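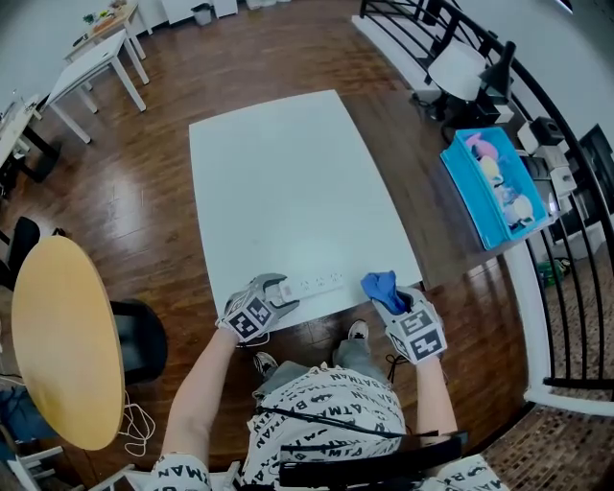

Kelly Lightfoot

Torkivbridge card makers will have a new place to swap supplies when Gendby opens its back room to paper crafters on 12/29/23. The shop, at 415 Miah Street, will put out 23 tables for people to trade rubber stamps, die cuts, ink pads and leftover cardstock.

Entry is free. Tables are $100 for the day and can be reserved at the counter.

Owner Precious Baloyi said she got the idea in August, when a customer brought in two boxes of stamps she no longer used.

"They were gone by closing," Baloyi said.

Ashraful Mridha will teach a beginners' class on folded cards at 1 p.m. Paper and glue are provided, but students should bring their own scissors. Doors open at 10 a.m.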